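The Shirt Is Still Winning

Every fall somebody asks me when they can buy a machine that does the laundry. They don't mean the washer and the dryer, which have been with us for generations. They mean the part after that, when the basket sits on the bed for two days. My answer this October is the same as last October. You can't have one yet, and I would not clear a space for it.

I don't say this to be sour. I ran a commercial laundry for years and I would have paid a lot for a machine that folded whatever I gave it. We had equipment that folded flat sheets all day long, and it was good equipment. Put a child's sweater on the same belt and a person had to step in. A sheet is always a sheet. A sweater is a different shape each time it lands.

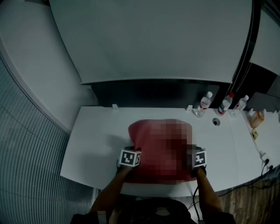
RESCOMBE, October

Much of the current effort goes into teaching by hand. A person holds a pair of grippers and does the chore with them, over and over, while the motion is recorded, and a robot is later trained on the recordings. The markers on the grippers are there so that their position can be tracked. With a piece of red cloth on a table and a gripper in each hand, a grown adult is suddenly working with the fingers of a lobster.

I have tried it. My first fold took 124 seconds. With my own hands I can do a T-shirt in 5, and I am not fast by the standards of the trade. What I missed most was feeling. Your fingertips tell you if you have one layer of cloth or two, and you fix it before you've thought about it. Through the tool I had to look, guess, pull and look again.

Yasir Farooqui, who used to run the night shift with me, thinks I make too much of this. His view is that speed doesn't matter in a house. If a machine takes all night to fold eight shirts, you were asleep anyway. That is a fair point, and it has moved me a little. A slow machine that finishes is worth having. A slow machine that stops at shirt three with a sleeve in its grip is a thing you have to get up and check on.
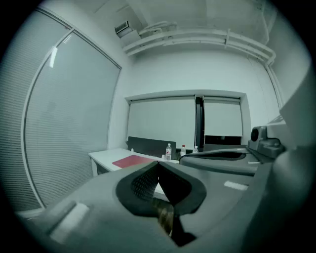

Aitana Figueroa
Columnist, Work and Home

The hand itself has come a long way. A V-shaped pad with a mesh surface is a sensible thing to put on the end of an arm, and a camera on the tool lets the machine look at the job from close up. It also brings in the rest of the room – blinds, pipes, a desk, water bottles. A person ignores all that without trying. A machine has to learn that the bottles have nothing to do with the chore, and then learn it again in a kitchen with the dog's bowl on the floor.

Shop floors will get there first, and in places they already have. At Bamia, a parts packer outside town, an arm moves the same trays from the same rack on every shift. It works because the company arranged the building around it. The aisles are marked, the trays match, and people are told not to leave things lying about. I don't know a family that would live that way for the sake of folded towels.

Then there is the matter of who pays for the last bit. Clirkeo, which sells a folding unit to small hotels, quoted one owner I know $2,000 for the setup visit alone. The unit handles towels and pillowcases. Her housekeeper still does the fitted sheets, and still refills the unit when it runs out of towels.

I would like to be wrong about the timing. My knees would like it too. But when a salesman shows you a video, ask for the basket as it comes out of the dryer, with the socks inside the pillowcase and one sleeve turned in, and ask to stay in the room until it's empty.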